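## 4. First set-up - Stumitz countertop water softener

Read section 3 first if you havent picked a spot yet. Needs a cold tap within hose reach and a drain or sink lower than the top of the tank. Level surface. Not over a stove.

Time needed - 60 minutes, most of it waiting on the rinse.

**Have ready:**

- the softener, lid on
- inlet hose (blue collar) and drain hose (gray collar)
- Havthorpe tap adapter, the one in the small bag
- bag of coarse salt, not table salt, not rock salt with grit in it
- old towel
- bucket

### 4.1 Hoses

1. Shut the cold tap. Open it again for a second to be sure it's the right one. Shut it.
2. Unscrew the aerator from the spout. Keep the little rubber washer, you may want it.
3. Screw on the adapter by hand. Snug, then a quarter turn more. No wrench.
4. Push the blue collar hose onto the adapter until it clicks. Tug it. If it slides off it wasn't in.
5. Other end of same hose goes to the port marked IN.
6. Gray collar hose to DRAIN. Free end in the sink, taped or clipped so it can't whip around.

**Caution:** cold water only. Hot water ruins the resin and we can't fix that under warranty.

**Note:** older taps with an inside thread need the Rornier reducer, part 1130. Not in the box. Order it or ask at the store where you got the softener.

### 4.2 Filling the salt chamber

1. Lid off. Lift straight up, it's a friction fit.
2. Pour salt to the lower line on the wall of the chamber. Not the upper line, thats for refills after the first month.
3. Wipe any grains off the rim. One grain under the gasket and it will weep.
4. Lid back on, press all four corners.

Don't use salt blocks. They bridge, leave a hollow underneath, and then you get hard water with a full chamber and wonder why.

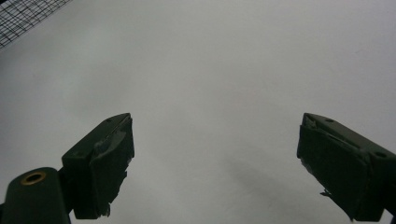 Potassium chloride works too if you're watching sodium. Uses more of it, costs more. Set the dial one notch higher than the table says.

### 4.3 First rinse

Skip this and the water comes out yellow and tastes like a pool toy. Harmless but unpleasant.

1. Valve lever to RINSE.
2. Open the cold tap slowly - a quarter open is plenty.
3. Check every joint. Drip at the adapter: close tap, put the aerator washer in, try again. Drip at the IN port: hose isn't seated, go back to 4.1 step 4.
4. Let it run until the drain hose runs clear. Catch some in the bucket to see the color properly.
5. Close the tap. Wait for the drain hose to stop.
6. Run it again, same as before. So 2 rinses in all.
7. Lever to SERVICE.

**Caution:** never move the lever with the tap open. The seal inside can fold over and then it passes water in both positions.

### 4.4 Setting the dial

Test strip first. Dip, shake off, wait for the color, match it to the card.

| Strip color | Water | Dial |
|---|---|---|
| Green | soft | leave it off, you dont need this |
| Tan | medium | 1 |
| Pink | hard | 2 |
| Dark red | very hard | 3 |

In between two colors, go up.

Well water: test for iron as well. Iron coats the resin and no dial setting will help. Fit the Tsang pre-filter ahead of the softener, arrow on the housing pointing toward the unit. Change the cartridge when flow drops off.

### 4.5 Check it's working

1. Lever on SERVICE, tap open, fill a clean glass from the outlet spout.
2. Strip again. Should read green.
3. Still pink: wait overnight, test in the morning before anyone uses the tap.
4. Still pink after that: see section 7, or call with the serial number handy. It's on the underside, so read it before you fill the thing next time.

Slippery feel when washing hands is normal. So is less soap needed. Cut the detergent down or you'll be rinsing forever.

**Note:** leave one hard cold tap in the house for house plants. They don't like the salt.

### 4.6 If you stop here and finish later

Tap closed, lever on SERVICE, lid on. Can sit like that a few days. Longer than that, drain it through the bottom plug into the bucket and leave the plug out. Don't let it freeze. If it's going in a cabin or garage, drain it before November and bring it inside.

Spare gasket is part 2457. Regeneration schedule is in section 5.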